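Bevlow Round Patio Table, Glass Top

By Cerdale Outdoor — page updated March 12, 2024

In stock, ships flat. Table only, chairs sold seperately.

Round bistro-style table for decks, courtyards, small patios. Textured glass top, dark metal rim, dark metal legs. Seats three in armchairs with room to spare, four if everyone is friendly.

Size and weight
Top: 90 cm across
Chair clearance: allow 135 cm of open deck on the narrow side
Table weight: 20 kg boxed

Glass
Tempered, textured on the upper face. Hides fingerprints and pollen better than the clear version we used to carry. Lets some light through, so you will see the legs from above — if you want solid, look at the Maltivia slatted top instead. Cleans up with dish soap and a soft cloth. No scouring pads please.

Frame
Powder coated. Touch-up pen in the box. Screw-in feet, adjust for uneven boards. Tighten the leg bolts again after the first couple weeks.

Assembly
One person can do legs, two for the glass. Hex key included. Put the rubber pads on the rim BEFORE you lower the top, we get a lot of calls on this.

What fits on it
Board game in the middle of the afternoon, drinks, a plant, a snack plate. Plant pots are fine on the glass, put felt under rough clay ones. 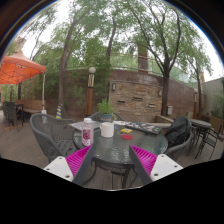

Goes well with the Arumugam woven armchair in dark gray. Arms are low enough to pull in close. Other wicker chairs will work, just check arm height first.

Winter
Cover it or bring the glass in. Frame can stay out. Covers come back in stock in August, email us and we'll put you on the list.

Delivery
Free over $200, curbside only. Check the glass before the driver leaves and write any chips on the slip. Replacement tops availble seperately, same box size, same rim pads.

Returns
Unassembled, original box.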